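Nedham — Conjunto de bancada com painéis de madeira

O conjunto Nedham traz três paredes de tábuas verticais em tom rosado claro, calhas de alumínio e tampo cinzento com desenho de mármore. O cesto de rede preta fixa-se na calha com abraçadeiras.

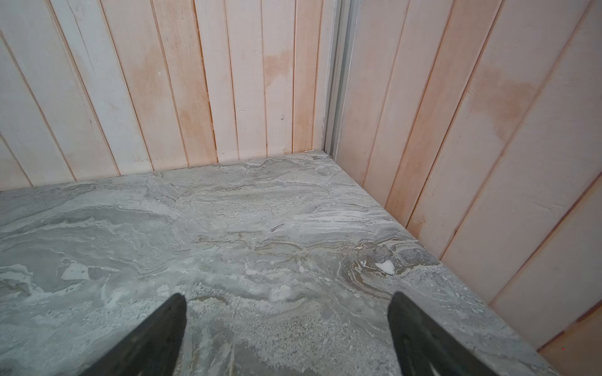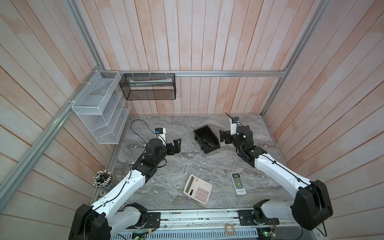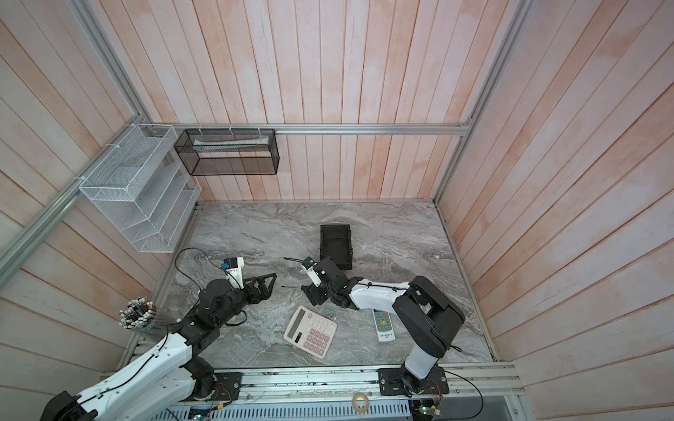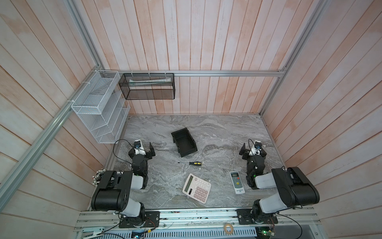 Tampo cinzento com veios, modelo Nedham.

Entrega em 30 dias úteis. A calculadora e outros objetos não são incluídos — só o conjunto. Para encomendas acima de 4 unidades, escreva a Lamai Thongsuk, loja Silwood.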